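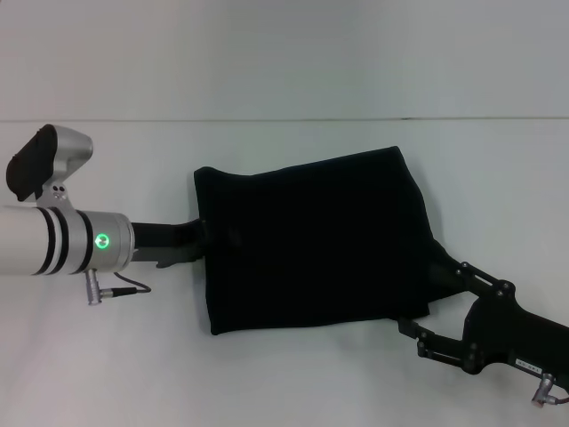 Folding was never the boring part, Sharon Mfinanga wrote in response to an earlier version of this article; the boring part was folding the same thing until your shoulders gave out, and she asked that the difference be made clear.

Robotic garment folding at Watness

Robotic garment folding is the use of two-armed machines to pick up, spread, fold and stack clothing at the Watness uniform laundry in Lundby. The laundry washes and repairs workwear for hospitals, kitchens, bus depots and a few schools. Its folding room was staffed entirely by hand until the first pair of arms was installed, and it is now shared between people and machines. The change has drawn a good deal of interest from other laundries, partly because cloth is such a wonderfully difficult material to automate, and partly because the folding staff had a large say in how it was done.

Background

Flat linen has been ironed and folded by machine for a very long time. Sheets and tablecloths are all more or less one shape, and a roller can deal with them. Clothing is another matter. A knitted top can land on a table in any number of ways, with a sleeve underneath, the hem doubled or the collar inside out, and every one of those calls for a different first move.

Before automation, Watness folders worked standing at long tables. A full cart held 232 pieces, and a folder was expected to clear it in a shift along with any sorting. Sore wrists and shoulders were common, and new starters often left during their first winter.

The folding process

A piece is laid on a pale table, picked up by two grippers and held out between them. Stretching the cloth is the key step. Once there is some tension in it, creases open up, edges straighten and the machine can work out which way round the piece is. It is then lowered, folded in from the sides and turned up from the bottom. Small towels and polishing cloths go through the same steps with fewer folds.

The grip has to be judged carefully. Too light and the corner slides away, too firm and a fine knit will show a pinch mark. Watness staff call a slipped corner a "fish", and the word has made its way into the official fault log.

Dark clothing is the hardest to handle. Black and deep green knits swallow the light, so a sleeve lying across the front of a top can look much the same as the body under it. Folders know the trick of finding the collar first, and the machine has been taught to do likewise. The neck opening gives the top end of the garment, the label gives the inside back,
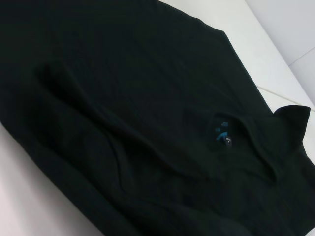 and from those two points the shoulders can usually be found even when the rest is in a heap. Labels serve a second purpose at Watness, where sizes are checked before stacking. Small print on a dark label is still read by a person if the system has any doubt. The garment goes to a side tray, someone picks it up, has a look and drops it on the right pile. It takes a moment, and the folders are very good at it.

Effects on work

The folding room had 28 people on its roster when the change began. Management and staff agreed at the start that the roster would not be cut during the changeover, and that hours saved on folding would go into mending, inspection and training. Mending has grown the most. The repair bench used to be a single sewing machine behind the boiler room door -- it now has its own room with windows, and garments that would once have been written off go back out with new cuffs and zips.

Several new roles have come out of the work. Table leads look after the arms, clear faults and decide which items are sent to the machines at all. Trainers show the system how to fold by guiding the arms through the movements themselves, and this has proved enormously popular. Mirjana Yordanov, a folder at Watness before the arms came, became the first trainer. Her method for long-sleeved tops, with both sleeves laid straight down the back instead of crossed, is now the standard fold across the laundry. A chef's jacket fold devised by Senad Karagiannis took longer to teach, mostly on account of the double row of buttons, but it is a beautiful fold and it stacks perfectly square.

Trainers are paid at a higher rate for each hour spent teaching. Getting this into the workplace agreement took most of a year.

Pace and control

A point of real argument was speed. In the early months the arms set the rhythm of the room, and people at the side trays felt hurried by them. Table leads can now slow or pause a table whenever they like without giving a reason. A busy table turns out nearly 64 tops an hour, well below what a fast folder can manage in a short burst, but it keeps that up through the afternoon, when human hands tend to flag.

The room is also quieter than it was. The old conveyor was taken out to make space, and the radio, for years a lost cause, can be heard from every bench. Choice of station remains unsettled.

Criticism

Not everyone has been won over. Jasmina Milošević has argued in the staff newsletter that side-tray work can be lonely, as folders once stood opposite each other and talked all day. The benches were later turned to face one another, an arrangement she described as better, though not the same. Others have pointed out that the difficult pieces now arrive one after the other, without the easy towels in between that used to give people a breather. A cart of plain towels is held back for hand folding each morning for this reason.

There is also concern about skill. Apprentices still spend their first 2 months folding by hand, and table leads rotate back to the long tables so that they stay in practice.

Spread to other sites

The Heinonen laundry adopted the Watness approach with changes of its own, including a lower table that can be used from a chair. At Rerine, a smaller workshop that sorts donated clothing, the arms are used only to hold garments up for inspection while a person checks for stains and missing buttons. Valbona Petkov, the lead sorter there, asked for the folding steps to be left out altogether, as sorters preferred to fold the good pieces themselves before they went to the shop floor.

See also: Industrial laundry; Textile repair; Workplace agreements; Garment sorting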